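Michalík Shared Workshop: Bench Hire FAQ

Quick answers, updated when we remember. Anything missing, email Gemma Mottram at the front desk.

How do I book a bench?
Online, through the members page. Pick a day, pick a slot, done. Minimum 2 hours. Phone bookings only if the site is down.

What does it cost?
Deposit is 80, back to you when you hand in the key fob. Bench time is on the price list, which changes in January. Oltden members pay the same as everyone else, sorry.

How big can my project be?
If it goes through the side door it's fine. Weight limit on any table is 200 pounds. Heavier stuff goes on the floor, ask Kamil Vávra first.

Do I have to clean up?
Yes. Wipe the top, sweep under. Scuffs and faint smudges are normal wear and we don't charge for them. Burns, glue and drill holes we do charge for.

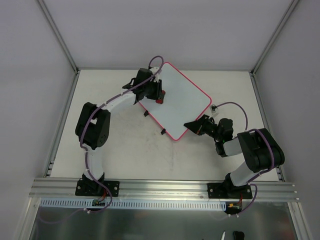
White tabletop with front rail, some scuffing.

Can I leave things overnight?
Small things, yes, in a labeled bin. No label, it goes to lost and found on Friday. Wet paint or varnish stays on the drying rack, never on a bench.

Is there an age limit?
21 to book alone. Younger is OK with a booked adult who stays in teh building the whole time. Laiba Bukhari runs the teen sessions, separate signup.

Can I bring a helper?
One per bench. They sign the safety sheet too.

How do I reserve a whiteboard, and what are the rules?
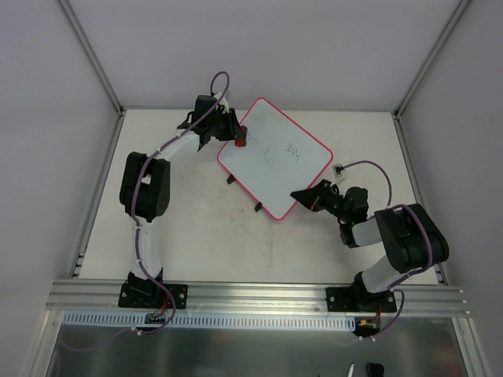
Whiteboards are free with any bench, first come first served. Big ones stay on the wall. The small ones travel, so bring them back to the shelf by the office. Dry-erase pens only!! Přemysl spent a whole morning on permanent marker last time. Please wipe before you return it, even if all you did was try out a pen, a zigzag scribble and a couple of short strokes like on the pink-red edged one still counts as writing. Erasers live with the boards. Missing one, tell the desk.

What if I need to cancel?
Day before, full refund. Same day, no refund but we'll move you once. Email is best.

Where do I park?
Behind the Graria building, not in front. Skullarberg lot is permit only and they do tow.

Who do I call after hours?
Oľga Vrabec, number is on the inside of the door. Leaks, alarms and lockouts only pls.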